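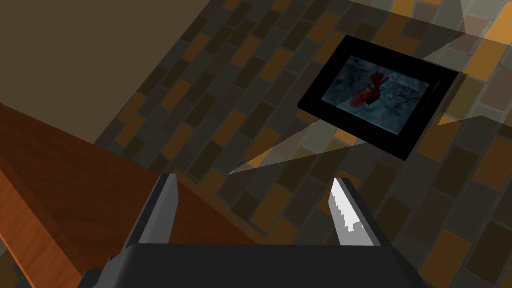

An open gripper, rendered on a computer

About Cornent House

We're a small language and culture school for people getting ready to live and serve in Japan. Some of our students are church workers, some are teachers or nurses, and some have simply married into a Japanese family and want to be able to talk to Grandma. All of them are welcome, and we love having them in the same room!

Cornent House began with three students around Seija Kemppainen's kitchen table. Seija had come home after many years in a fishing town on the Sea of Japan side, and people kept asking her the same questions. How do you greet the neighbors when you move in? What do you bring to a funeral? Can you say no to a third helping? She started writing down her answers, and those notes (a good deal longer now, and much easier to read) are still the backbone of our first course.

Today we have 22 students in each intake, starting every May. Mornings are for language. Jouko Hämäläinen teaches the beginners and is wonderful with people who think they're too old to learn kanji. Tyyne Koivisto takes the advanced group through sermons, newspaper columns and letters from city hall, the last of which cause by far the most groaning.

Afternoons are for everything else — trash sorting, school forms, the neighborhood association, how to sit with someone who is grieving and not fill the silence. Océane Poirier leads our listening course, and former students write to us about that one more than any other. She grew up between two languages herself and it shows in how patiently she waits for people to find a word.

We also run the Niskanen Library, a lending collection of 2,478 books, hymnals and picture books in Japanese and English. You don't have to be a student to borrow. Families home on leave use it a lot, and the children's shelves get a real workout.

On Sunday afternoons we eat together. Come if you're curious, bring the kids, and don't worry about your Japanese. Venla Ahonen handles visits and applications and is glad to talk through the course with you before you apply. The application fee is $125, and we can spread it out if that helps.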